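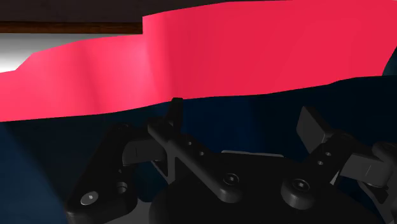 Stornia Bedside Arm Kit
Planning, budgeting and ordering

The Stornia kit is a single arm and two-finger gripper for teams working on household jobs: making a bed, moving a pillow, clearing a cup off the covers. We love this corner of robotics (bedding is gloriously difficult!) and we've tried to put everything you need for a budget request on one page.

What you get

Arm, gripper, floor mounting plate, controller and mains lead
Wekeck simulation pack, with the bedroom set: bed, sheet, blanket, pillow and mug
Ryu planning software, one seat
Printed setup guide and a spare set of finger pads

Prices

Full kit: £2572
Simulation pack and Ryu seat only: £811
Extra Ryu seat: £73
Spare finger pads, per set: £50

Prices are before VAT and delivery. Education orders can be invoiced in two parts, and we're happy to hold a quote open until the end of September if your funding round closes late.

Start in simulation

If you can possibly manage it, buy the simulation pack first. You can find out which side of the bed suits you, how high the mount needs to be and whether the gripper can get to the far corner, all before you've drilled a hole in anyone's floor. Soft things are where the time goes. A mug keeps its shape when you pick it up, but a blanket folds differently on every attempt, and a job that looked simple on the plan can need days of tuning.
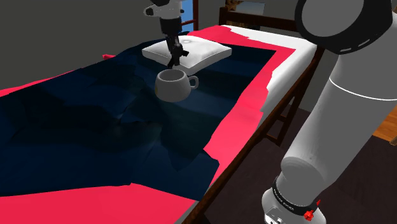 The other thing to settle early is the order of jobs. A cup should be off the bed before the covers are pulled, and the pillow usually wants its own step. Ryu lets you shuffle these about and run the whole sequence again overnight, so you can come in at nine with a pile of results and a cup of tea. It's a lovely way to work!

If you go on to the full kit later, we take the price of the simulation pack off the bill. Your saved rooms and job lists carry straight over.

Space and fitting

Measure the gap beside the bed before you order. The plate goes on the floor and the arm needs clear room above it to swing over the mattress — low shelves and hanging lamps are the usual trouble. Leave a way round for whoever is changing the sheets. A carpeted room will need the longer bolts, free if you ask when ordering.

What to put in the budget

People remember the arm and forget the rest. Allow for a second Ryu seat if two of you will be planning at once, a spare set of pads for each term of heavy use, and some old bedding you don't mind creasing. Staff time is the big one. We'd set aside more of it for blankets than for everything else put together. 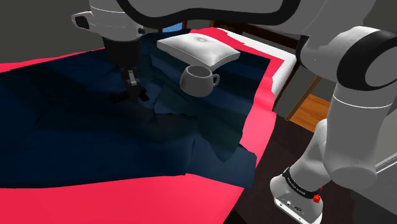
Suvness wrote to us after their first term with the simulation pack: we had budgeted for the full kit straight away and were glad we waited, as the mount ended up on the opposite side of the bed from where we'd drawn it. We would have liked more blanket weights in the pack, though.

More blanket weights are on the way in the next Wekeck update, free to anyone who already has the pack.

Delivery

Simulation pack: download link sent the same day for orders placed before 3 pm
Full kit: built to order, dispatch date confirmed with your invoice
Finger pads: in stock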